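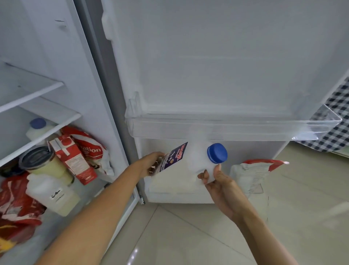
Milk bottle held upright below the clear door shelf, card in the left hand.

Step 4: Record the door-shelf demonstrations

The Drorell arm learns this task from head-camera footage, so both hands must stay in view while the door is open. Set the camera tilt to 34 degrees down and lock the bracket.

Open the door fully before reaching in. Hold each item upright and pause for one second at the shelf. Keep the bottle cap visible; the tracker uses it to estimate height.

Record 84 clips. Discard any clip in which a forearm covers the bottle for more than 52 frames. Walid Dabbas's trim script does this if you pass it the limit:

trim_clips --max-hidden 52

Copy the remaining clips to the training folder and check that the file names run in sequence. Gaps will stop the loader in Step 5.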